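Handout 4: Gathering Examples
October 9, 2020
Posted by the course staff, Draltura Robot Learning Seminar

Last time we trained a policy on the Carrier set and watched it fail with great confidence. Before anyone blames the network again, this week is for the data. Please read all of it, including the boring part on naming, where most of last year's grief came from.

What counts as an example

One example is one attempt at one task, from the moment you start moving toward the object until you have let go and backed off. If you pause in the middle to answer a question, you have taught the model to pause in the middle and answer a question. Throw that one out and start over.

Each pair owes 50 examples per task, for 2 tasks. Last March the class turned in 915, and after screening we kept 124. A good share of the rest were the same reach, from the same chair, toward the same spot, done by people who wanted to go to lunch.

Vary the things that will vary later

Start position, approach angle, where the object sits, what else is lying nearby. Do not tidy up first. A policy raised on bare tables will meet its first snack wrapper and panic. Do not arrange the clutter artistically, either – we can tell.

Change one thing at a time for your first ten, then let it all drift. Boris, our baseline policy, learned from a set where the object was always a hand's width from the table edge. Boris is still very good at the table edge.

Speed

Slower than feels natural, faster than feels careful. If the fingers stop dead before every grasp, the model will copy that too, and you will sit through it at every evaluation.

The mouse task, with the mouse on the bare tabletop and then on its pad:

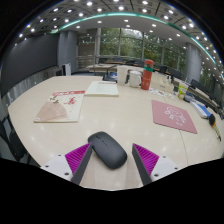
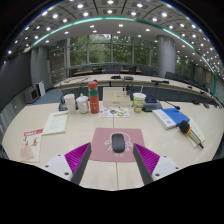

Keep the failures, up to a point. A missed grasp followed by a clean second try is useful, and you should label it "recovery". A missed grasp followed by swearing is labeled "discard" (the audio is recorded, by the way).

Naming and upload

Task, pair number, take number, in that order, with underscores. "final", "final2" and "REAL_final" are not take numbers. Upload to Cliten on the day you record – the sync is slow and will not care about your deadline. Check that the file opens before you wipe the card.

For next time

Bring your first ten takes of either task and one paragraph on what you varied. Swap with another pair and guess, from their takes alone, what they varied. If they can't tell what you changed, neither can the model, and you have ten copies of one example.

Questions: use the contact form on the course page | © 2020 Draltura Robot Learning Seminar | Back to top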